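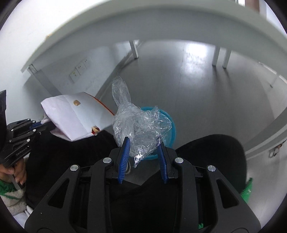

The Gruvon happy hour kit is a box of bar supplies for hosting drinks at home, sold by Talludwood for $82. It serves 10 people with two drinks each, and you add your own liquor and ice. I ordered one in April for a get-together after work and have used the reusable parts many times since. Setup is easy apart from the packaging. There is a lot of clear plastic film, the kind that crumples into a big shiny bundle, and it took up more of my kitchen trash than the drinks did.

**What you get**

- a shaker with a built-in strainer
- a double jigger
- 2 bottles of mixer, one citrus and one ginger
- 26 paper coasters
- a card with recipes

The shaker is the best part. It seals well, opens without a fight and pours cleanly. The jigger is fine, but the half-ounce line is hard to read in low light, and I ended up pouring by eye.

The citrus mixer is good with gin and decent with tequila. I would cut the amount on the card by a third unless you like sweet drinks. The ginger one is too mild. With bourbon it mostly tasted like sugar, and a regular can of ginger beer did better. My guests finished the citrus bottle and left half of the other.

Refills are sold one bottle at a time. Shipping to Flavton took longer than the first order did – plan ahead if you need them for a certain date.

**Rating:** 3.5 out of 5. Worth it if you own no bar tools. If you already have a shaker, buy the citrus mixer alone and get snacks with the rest of the money.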